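The Long Life of a Bowl of Fake Fruit

By Oanh Ngô

Artificial fruit is sold by the piece, by the bag and, for larger orders, by the carton. It goes into furniture showrooms, kitchen displays, stage kitchens, classrooms and rented apartments. Most buyers choose it in two minutes and keep it for years. The quality varies more than the price suggests, and the differences lie in skin, weight, scale and color.
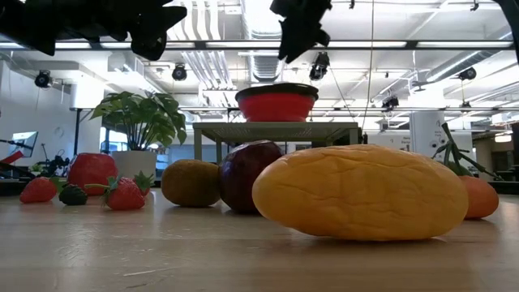
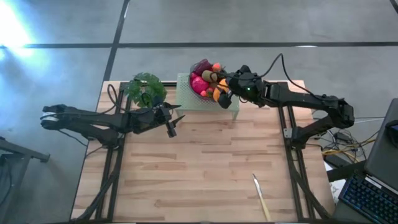
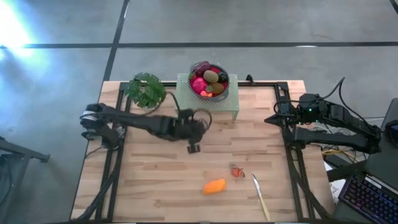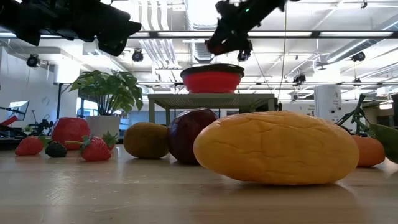

Artificial fruit, a raised green stand and a pale wooden table.

How often should artificial fruit be cleaned?

Dust it once a month with a dry, soft brush and wash it twice a year in lukewarm water with a drop of dish soap. Fruit kept near a stove needs washing more often, as cooking grease holds dust and turns sticky.

The trade divides the product by construction. The cheapest pieces are hollow blown plastic, molded in two halves with a seam that runs from stem to base. Above them come foam cores with a painted or dipped skin. Foam takes a deep surface texture well, and it is the usual choice for berries and for anything with a rough rind. At the top are weighted pieces, which have a sand or resin fill and sit still when a door slams.

Phong Sầm buys for Parnov, a supplier of display goods whose current list runs to 437 items. He sorts samples by hand before he looks at them closely. "A hollow apple rolls if you breathe on it," he said. "We sell a lot of them. They go in tall bowls, where the other fruit holds them in place."

His second test is scale. Makers often work from separate masters, and a strawberry from one mold can come out close to the size of a plum from another. Mixed bags are the worst for this. Sầm recommends buying all the small fruit from one maker and all the large fruit from one maker – the two need not be the same.

Skin is the third point. Real kiwi is matte and real plum is glossy, and a bowl in which every piece has the same shine looks false from across a room. Flocking, a coat of short fibers glued to the surface, gives kiwi and peach their fuzz. It wears off at the points of contact. Flocked pieces should go near the top of a bowl and should not be washed. Brush them dry.

The bowl

A round bowl with sloping sides will take a dozen pieces of mixed size. Large fruit goes in first, stem down, with the dullest colors at the bottom. Medium fruit fills the gaps. Citrus is best kept for last: a small orange near the rim is visible from any chair in the room.

Liên Diệp dresses apartments for the rental firm Remitora and had 29 of them on her schedule in May 2018. She works to a fixed allowance of 14 pieces for a kitchen bowl and puts every bowl on some kind of riser. "On a bare counter it disappears behind the kettle," she said. She prefers perforated metal to solid wood for the riser. It weighs less and crumbs fall through, though the underside then has to be wiped as well.

Color against the table matters too. Pale wood suits dark fruit. Yellow pieces tend to sink into a honey-colored top unless something red or purple stands beside them. Diệp uses a plum for this, or an onion when the plums have run out. Red interiors flatter green fruit and do little for apples.

Foliage is a separate purchase. A potted plant with broad leaves can stand behind or beside the bowl, but it should be low enough that the leaves do not rest on the fruit. Green dye from cheap polyester leaves can mark a light skin in a warm window.

Wear

The first failure is usually the stem. Leaf caps on strawberries are held with a plastic peg and a dot of hot glue, and they come away when the fruit is lifted by the leaf. Anatole Leblanc, who repairs props for a children's theater, reattaches them with contact cement and leaves them for 21 hours. Hot glue is faster and lets go again within a season.

Foam-core pieces with a soft skin develop creases where they have been squeezed or stored under load. Mango and bread shapes show it most, having long smooth surfaces. Gentle heat from a hair dryer relaxes shallow creases. Deep ones stay. Leblanc turns the piece over.

Sunlight takes the reds first. By September a bowl left in a south window since spring will show a paler side, and a quarter turn each month evens it out.

Store everything in a single layer, in a box with a lid, away from heaters. Egg trays work for plums and kiwis. Berries can go in a jar.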